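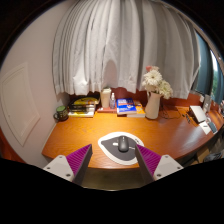

my corner of the world since Saturday. curtain up, mug in its spot, desk staying put this time

OK so I moved apartments and I have Thoughts about utility accounts. Thread, sorry in advance

The old place had everything rolled into the rent. Gas, water, trash, all of it. I have never in my adult life set up a gas account. I figured it was like signing up for a library card

It is not like signing up for a library card!! Gasico wanted a meter number. I did not know where my meter was. My landlord, Dilek Yurt (lovely woman, very slow texter), told me "downstairs." There are two downstairs

Found it behind the bikes. Read the number off to the guy on the phone and he goes, very politely, "ma'am, that's your water meter"

So then I called Utico since I had the water meter number right there in my hand. 31 minutes on hold. The hold music is one flute

They had the previous tenant's last reading down as 537. The dial says 2,634. I asked if I was going to be billed for the difference and the rep said "hmm" and then put me back with the flute

Shoutout to my friend Esperanza who told me to take a picture of every meter the day you get the keys. I did not do this. Do this

Update after dinner: Utico called back! Somebody typed in a reading from a different unit. They fixed it and I only owe a 60 dollar setup fee, which I'm still mad about but in a normal way

Gas is on too. First thing I made was rice. It stuck to the pot and I ate it standing up and it was great

A few people asked: yes you need your lease for both, no they won't take a photo of the lease, it has to be a PDF. Beril says the library will scan it for free if you ask at the front desk

Internet people are coming next. They gave me a window of "morning to evening." Pray for me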